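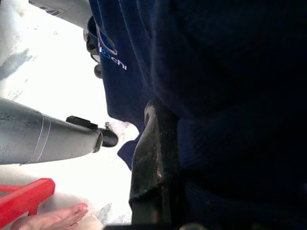
How dark does a garment have to be before it counts as "dark" in this set?
Navy, charcoal, black and anything deep enough that the folds start to disappear into each other. Mid-gray goes in the other half of the collection, and so does faded denim, even when it began life as proper indigo.

Tallmont Dark Laundry
README for the dark half of the Tallmont clothing collection

What's in it

Clothes on a floor, in heaps and folds, being picked up and put down again. That's the whole subject, and we think it's a great one! Dark clothing is wonderfully awkward. A white T-shirt tells you where every crease is, but a navy sweatshirt in a dim corner is a puddle with a cuff coming out of it. We wanted plenty of puddles.

There are 500 clips, 20 to a folder, and the garments are everyday ones: sweatshirts, knits, jackets, socks, a few scarves. Nothing was bought new for this. Yatziri Bautista asked people to bring what they'd already worn thin, and the bags that came in were better than anything we could have ordered (pilled elbows, stretched collars, one cardigan with every button different).

Folder layout

clips/ - the clips, named by garment number
garments/ - one short text card per garment
labels/ - fold and edge labels, version 2
notes/ - whatever we scribbled down while sorting

The garment cards

Each card gives the type of garment, the main color, the kind of fabric if we could read it off the care tag, and any print or trim. Sơn Phùng wrote most of them and has a real gift for it. Please read a few before you touch the labels, they'll save you a lot of squinting.

Color words on the cards are kept to a short list. Navy means you can tell it's blue next to something black. Charcoal means gray that nearly gives up. Black is black. If two of us disagreed, both words are on the card with a slash between them.

Knits get an extra line for the stitch. Fine and regular, ribbed, mesh-like, fuzzy - one garment can have more than one, and a folded band will often show ribbing when the body of the piece doesn't.

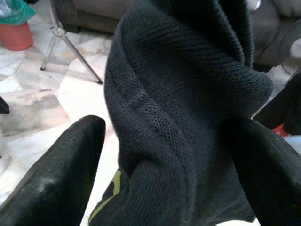

Trim gets its own line too. A bright stripe on a dark knit is the best landmark you can hope for, even when only a sliver is showing, so we label it every time it appears. The same goes for printed logos. If part of the lettering is hidden in a fold, type the letters you can read and stop there. Please don't finish the word from memory, even if you own the same sweatshirt.

Labels

Version 2 has 6 label types:

outer edge
fold
cuff or hem
collar
trim or print
unsure

"Unsure" is a perfectly good label and we'd love to see it used more. Phúc Ung went back over the first version and found that people had been drawing confident fold lines straight through solid shadow, which is how version 2 came to be.

Floors and light

The garments lie on ordinary hard floors, pale ones where we had the choice. Marbled tile is harder than it sounds: a light gray vein next to a charcoal sleeve can pass for a thread or a seam. Small pale specks should be left unlabeled unless they're plainly part of the garment.

Most of the light is whatever the room had. We tried lamps for a while in July and went back, as the shine on the synthetic jackets was just too much.

Known problems

Socks are overrepresented. Everybody has dark socks.
Garments 2 and 20 are a matching pair of sweatshirts and may be swapped in places.
Care tag readings are missing for the oldest knits, where the tag has washed blank or been snipped out.
Some scarf cards still say "shawl". Khải Lý is working through them.

Adding garments

Yes please! Dark patterned things are especially welcome - plaids, stripes, anything with a lining in another color. Wash it first, write the card before you start a clip, and use the next free number even if there are gaps earlier in the list. Charmaine Mnguni looks after the numbering and will merge new cards in the evening.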